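Prendov Hall Residence: Frequently Asked Questions About Electrical Items in Rooms

Last reviewed: October

The following answers apply to all residents of Prendov Hall, including those in the Jirkusberg and Sial wings and in the Brallon Street annexe. They should be read together with the Residence Agreement. Where the two differ, the Residence Agreement prevails.

Who is covered by these rules?

The rules apply to every person who holds a room licence at Prendov Hall, including short-stay residents, visiting scholars and residents who remain over the summer. Overnight guests are the responsibility of the resident who signed them in, and any item a guest plugs in is treated as the resident's own.

Do I need to have my appliances tested before I move in?

Items purchased new in Australia within the past 12 months do not require testing before arrival, provided that the purchase receipt can be produced on request. All other mains-powered items must be tested and tagged by a competent person. Residents may arrange this privately or may bring items to the testing session held at the Residence Office during the first fortnight of each semester. There is no charge for testing at that session.

What happens if an item fails the test?

A failed item is labelled and may not be used in the residence. The resident may choose to have it repaired by a licensed repairer and presented again, to remove it from the premises, or to surrender it for recycling. Failed items left uncollected at the Residence Office at the end of semester are recycled without further notice.

May I use a power board in my room?

Yes, subject to conditions. One power board is permitted for each double wall outlet. It must have built-in overload protection, it must comply with Australian standards and it must be plugged directly into the wall. A power board may not be plugged into another power board or into an extension lead. Boards must be kept on a hard, open surface and may not be placed under bedding, behind curtains or beneath a rug.

Double adaptors and piggyback plugs are not permitted in any part of the residence.

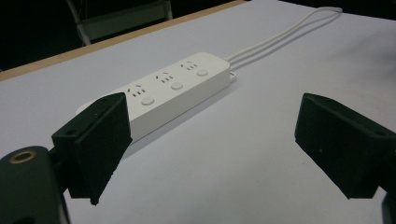 Residents are reminded that the number of sockets on a board is no indication of the load it can safely carry. The total load must not exceed the rating marked on the board. Heating appliances draw considerably more current than chargers, lamps or computers, and a permitted heating appliance must always be connected directly to a wall outlet.

I am arriving from overseas. Can I bring a power board from home?

Power boards purchased overseas are generally not accepted, as most do not carry Australian compliance marking. Residents arriving from overseas are advised to purchase a compliant board after arrival. Travel adaptors may be used for laptops, telephones and shavers for a maximum of 14 nights from the date of arrival, after which the resident is expected to have obtained a suitable Australian lead or charger.

Which appliances are permitted in rooms?

Desk lamps, computers and monitors, printers, clock radios, chargers, electric shavers, hair dryers, hair straighteners and pedestal fans are permitted. Hair straighteners must be switched off at the wall and left to cool on a heat-resistant surface before being put away.

Which appliances are not permitted in rooms?

Toasters, rice cookers, air fryers, electric frypans, sandwich presses, portable cooktops, clothes dryers, bar heaters, fan heaters and electric blankets are not permitted in rooms. Cooking appliances may be used in the shared kitchens only, and must be tested and tagged in the usual way. Portable air conditioners may be installed only with the written approval of the Residence Manager.

May I keep a kettle?

Residents of the Sial wing may keep one kettle with automatic shut-off and a rating not exceeding 2,000 watts. Kettles are not permitted in rooms in the Jirkusberg wing, where the wiring dates from an earlier period and each floor has a tea point with a boiling water unit. Residents of the Brallon Street annexe have their own kitchenettes, which are supplied with a kettle.

Can I have a bar fridge?

A bar fridge may be hired from the Residence Office for the semester, subject to availability. Privately owned fridges are not permitted, except where required for the storage of medication. A resident who requires a fridge for this purpose should contact the Residence Office before arrival so that a unit can be placed in the room at no cost.

My room is cold. What should I do?

Heating is controlled centrally and operates from 6 am to 11 pm in the cooler months. If a room remains uncomfortable during these hours, the resident should lodge a maintenance request. Where a fault cannot be repaired the same day, the Residence Office will lend an oil-filled column heater for the period of the repair. Heaters on loan must be returned when the repair is complete.

Are e-scooters and e-bikes allowed?

E-scooters and e-bikes may be stored in the ground floor bicycle enclosure. They may not be taken into rooms, corridors, stairwells or common rooms, and their batteries may not be charged anywhere inside the building, whether or not the battery has been removed from the vehicle. Charging lockers are available beside the enclosure. Access is arranged by email with the Residence Office.

Do you inspect rooms?

Rooms are inspected once each semester. Residents receive at least 48 hours' written notice, and may choose to be present. Staff will look at power boards, leads and visible appliances, and will not open drawers or personal luggage. Entry without notice is made only in an emergency or where there is an immediate concern for safety.

What are the consequences of keeping a prohibited item?

On the first occasion the item is removed to storage and a written reminder is issued. The item will be returned when the resident next leaves the residence with it, or at the end of the licence period. On a second occasion the matter is referred to the Residence Manager and an administrative charge of $53 applies. Repeated breaches may affect an application to renew.

The power in my room has gone off. Whom should I contact?

Residents should first unplug the item most recently switched on. If power is not restored, the fault should be reported to the Residence Office in Room 209 during business hours, or to the duty officer by telephone after hours. Residents must not open or reset switchboards. Any burning smell, scorch mark, buzzing outlet or damaged lead should be reported immediately, at any hour, and the outlet should not be used until it has been checked.

May I request an exemption?

Exemptions are considered for medical equipment, assistive technology and equipment required for a course of study. Applications should be made in writing to Margit Strand, Residence Manager, and should include the make and model of the item and a copy of any supporting letter. Supporting letters are held confidentially. A decision is ordinarily given within five working days.

How do I dispose of old leads, chargers and batteries?

Collection tubs for electronic waste are located in the foyer of each wing. Loose batteries should have their terminals taped before being placed in the battery tub. Swollen or leaking batteries must not be placed in any tub and should be reported to the duty officer, who will arrange collection from the room.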